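# Zeltent Robotics Club - Questions We Get a Lot

Welcome! If you're reading this you are probably a student wondering whether to show up, or a parent wondering what your kid keeps talking about at dinner. Either way, we're glad you're here. Rattana Nuchit, who coaches the club, put together the first version of this page in October and we keep adding to it.

## Joining

### Do I need to know how to code?

No. Plenty of our members had never written a line before their first meeting. You'll pair up with someone who has been around a while, and by the end of your first evening you will have made an arm move. It's a great feeling! If you do already code, we'll find you something harder.

### What does it cost?

Dues are $60 for the school year. That covers parts, snacks and the Palier entry fee. If that's a problem, talk to Rattana and it will be sorted out quietly.

### When do you meet?

Right after school until 5:30, twice a week. The current schedule is taped to the lab door. In the weeks before Palier we stay until 7:00, and somebody usually orders pizza.

### How many people are in the club?

We have 23 members this year, grades 9 through 12. You're welcome to join mid-year. A few of our best drivers did.

## The work

### What are you building this year?

Two things. The Gikar team is building a small wheeled robot that has to find its way through a maze. The Erdős team works with a tabletop arm, and the job there is pick and place: get a small object into a basket, or take it back out, with no human hands involved. The arm is named after the mathematician. A senior picked the name two years ago and it stuck.

### Is picking things up really that hard?

Yes! It's the part that surprises everyone. You and I reach into a basket without thinking. An arm has to get its fingers open wide enough, come in over the rim, go down far enough to reach the object and stop before it pushes into the bottom. Then it has to close just the right amount and come back up without dragging the basket along. Every one of those steps has been somebody's whole evening at some point.

We like a roll of tape for practice. It's round, so there are lots of ways to grip it - across the outside, or with one finger down in the hole. New members tend to argue about which is better, and we let them try both.

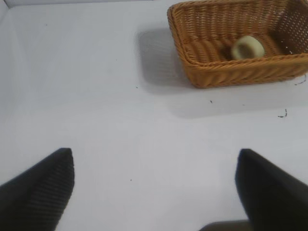

Once a team has one position working, the next step is moving things. Slide the basket over a few inches, turn it a little, put the tape near a different wall. A program that only knows one spot falls apart right away, and that's when the fun starts. We ask each team to log 200 tries before they tell the rest of us that something works. It sounds like a lot, but with two people trading off it goes pretty fast.

### What do you write down for each try?

Where the basket was, where the object was, whether the grip held, and one line on what went wrong if it didn't. Please write the one line! "Failed" doesn't help the next person. "Left finger landed on the rim" does.

### Does the arm run by itself?

Sometimes. Beginners drive it by hand with a controller first, so they get a feel for the reach and the speed. After that you start handing pieces over to the program. A lot of members end up liking the driving best, and that's fine - we need good drivers.

### Can I bring my own objects to try?

Please do. Keep it smaller than your fist, nothing breakable, nothing sticky and nothing alive.

## Competition

### What is Palier?

Our regional meet, held in the spring. The arm event is scored out of 600 points, split between speed, accuracy and a short talk with the judges. We encourage everyone to take a turn at the talk, including the shy ones.

### Do I have to compete?

Nope. Some members only come to build and test. We'd still love to have you along to cheer.

### My team's program worked yesterday and doesn't today. What now?

Check that the arm was homed, check that you're running the right file, then check whether the table got bumped. If it's still misbehaving, grab anyone wearing a club shirt.

### How do I sign up?

Come by the lab any meeting day before 4:00 and ask for Rattana. Bring the signed permission form, and tie your hair back if it's long.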